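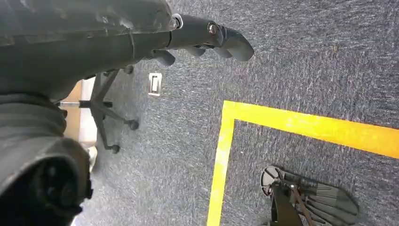

Ticket 290 concerns the casting notices page on the Worovari film listings service, which continues to show a withdrawn cast list for the feature Asden. The correct list was supplied by the distributor, Josov, and entered by the editorial desk. Subscribers have nevertheless reported that the lead role is still credited to the actor who left the production in December. The fault is confined to cast names. 

Status: Resolved
Priority: Normal
Raised by: Guðlaug Damgaard, Listings Editor
Assigned to: Amerley Yakubu, Web Support

09:40 Ticket opened. The reporter states that the cast list was saved twice and that the correct names appear in the editing screen. The public page does not change.

10:15 Support confirmed the fault. The public page was requested while signed in and signed out. Signed-in users received the new list. Signed-out users received the old one.

11:05 The stored copy of the page was cleared by hand. The old list returned after 30 minutes.

13:20 A second record for the same film was found under its working title, Ko. This record, number 125, had never been closed and was still set as the main entry. The overnight import had been copying its cast list to the public page.

14:10 Record 125 was merged into record 274. The working title has been kept as an alternative title so that searches for it will still succeed.

15:30 The reporter checked the page while signed out and confirmed that the correct lead is shown. The director and writer credits were unaffected.

Further action: The editorial desk is asked to close any working-title record when a final title is announced. Tickets on this subject should quote both record numbers.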